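Chapter 3
The Chore Problem

In 2082, if the forecasters at Filtby are right, no living person will remember how to put together a shelf. The forecasters have been generous before. An earlier report of theirs had the ironing handed over by now, and I wrote this paragraph in a wrinkled shirt.

The question for this chapter is a modest one. Can a machine do the dull jobs of a house or a small shop floor, today, without a person hovering nearby? We begin with poles and panels, the sort of thing a teenager can manage while looking at a phone.

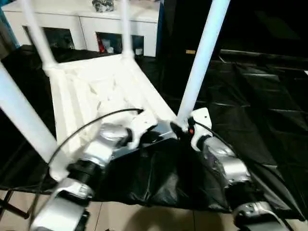 Photo: Erlinda Yap / Yorath

A job with four poles and a panel sounds like arithmetic. For an arm, it is closer to diplomacy. Each pole has to meet its corner at the right angle, and the panel has opinions of its own – push on one corner and the opposite one shifts. People deal with this by leaning, nudging and muttering. Only the muttering has been fully automated.
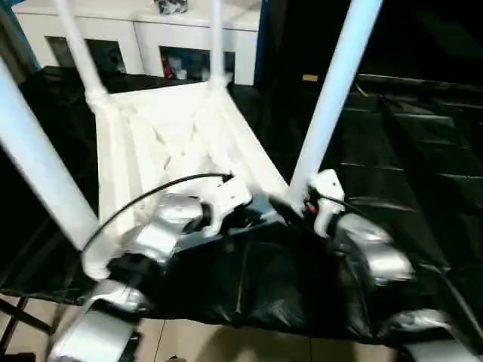 Factories solved a version of the problem long ago by bolting everything down. A car door arrives at the same spot, facing the same way, all shift long. Homes are less obliging. The Brernville survey (see Table 3.1) listed 31 household chores and asked repair technicians which ones a machine could finish alone in a stranger's house. They agreed on three, and one of those was vacuuming, provided someone had picked up the socks.

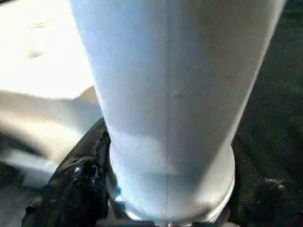
Touch is a large part of the trouble. When you seat a tube in a socket, your fingers feel the small give that means "almost" and the dead stop that means "crooked." A gripper may get a number from a motor and a close view of whatever it is holding, which is a bit like threading a needle through a mail slot. We return to force sensing in Chapter 4, along with the Zotholm method, which is clever and slow.
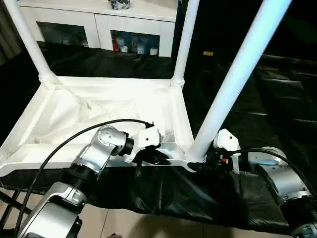 Could a household machine put together a simple shelf today?

Sometimes, if the parts are familiar and laid out where it expects them, and if you have the afternoon free. A shelf it has never met, still in the box with the screws in a little bag, is a much harder job.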